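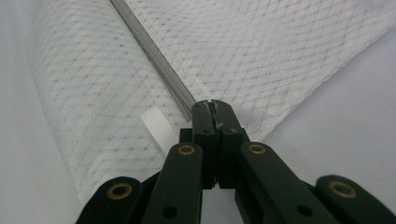 Pendbridge School staff and parents' forum - minutes of the August meeting

Hello all, I took the notes again, so any spelling mistakes are mine. We met in the library on Friday at half past four, with 17 of us round the tables once the late ones had squeezed in. Apologies came from the Cedgate minibus families, who were stuck behind the roadworks.

1. Last minutes
Agreed, with one change. I'd written that the Year 4 reading morning was moving to the hall, and it's staying put in the classroom. Sorry to everyone who turned up at the hall!

2. Homework
This took up most of the meeting, as I think we all knew it would. The school wants to try a shorter homework for the juniors next term - 30 minutes a week of maths plus reading at home, and no separate topic work. The teachers said they'd been spending Sunday evenings marking posters that parents had mostly made (there was some guilty laughing at my end of the table, including from me).

Several parents were all for it. Two weren't, and said their children enjoy the projects and would miss them. One asked if secondary would come as a shock after two years of so little, and the head said she'd ask the Cedgate staff what they expect from new Year 7s and bring an answer back. We had a long wander into spelling lists at this point, which I stopped writing down.
Agreed: try it until half term, then talk again. Projects can still be handed in by anyone who wants to do one, and they'll go up in the corridor.

3. Exchange visit
The link with the school at Gesau is going ahead for the top class. Letters first, then a video call, then perhaps a visit the year after. The deputy head has a list of pen friends and there are two more of theirs than ours, so a couple of our lot will be writing double. Parents asked about cost and were told there isn't one for the letters part beyond stamps.
Action: deputy head to send the dates home.

4. Library books
We've got £300 left from the summer fair. I'd hoped for new non-fiction, as the space books still have us waiting for things that happened years ago. The infants' staff asked for more early readers, and they made a very good case, so we split it down the middle. The Dalen reading scheme came up again, but the price per set is more than we've got, so that's parked.
Action: me, to get both orders in.

5. Pick-up time
Cars are still stopping on the zigzags. Please don't! The school will put another note in the newsletter and a teacher will stand at the gate for the first 2 weeks of term.

6. Any other business
Lost property is overflowing, mostly jumpers without names. The water fountain by the juniors' door is waiting for a part.

We finished at ten to six. Next meeting is in the library again, same time, and homework will be first on the list once half term comes round.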